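I Read the Recycling Leaflet So You Don't Have To

January 4, 2026

The new leaflet from the city came through the door on Friday, folded into a glossy sleeve that, according to the leaflet, can't be recycled. I kept the sleeve. I may frame it.

I've sorted my trash for years and I'm going to keep doing it, mostly out of habit. But I've stopped believing every claim printed on the bin. This one says our neighborhood "saved" 572 tons last year. Saved from what? If it was picked up and trucked to a sorting plant, fine, but how much of it became anything else? I looked for that figure on both sides and again on the website. They give you the weight going in and a drawing of a leaf.

The sorting plant is run by Vurkar, who got the contract in April. Their site has a page called "Our Journey" and a page called "Our Promise" and no page called "Our Numbers." I wrote and asked. I got a reply thanking me for my passion.

What they take now

Cardboard, if it's flat. Cans. Glass, though only at the drop-off behind the Fimine store, which is a drive for most of us. Bottles and tubs with a 1, 2 or 5 on the bottom. The leaflet wants lids left on. The old leaflet wanted lids off, and I have a jar of lids in the garage to prove I listened.

Bags and film

Soft plastic is still a no at the curb. There's a collection box at the supermarket, and I'd like to think well of it, but the sign only says the bags are "given a new life." So are people in witness protection. Printed or plain, thick or thin, it all goes in the same box, and I can't find out where the box goes. 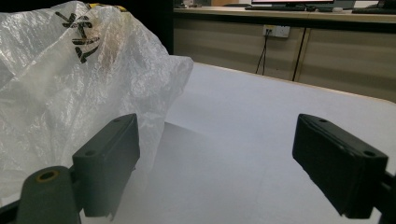 The rewards app

Now there's an app. You scan your bin, you collect points, and 3000 points gets you a coupon. It wants my location, my contacts and my birthday. I can't see what my birthday has to do with yogurt tubs. I deleted it after 4 days, with enough points for nothing.

I'll write to Vurkar again next week and ask for the tonnage going out. If they answer with a number, I'll post it.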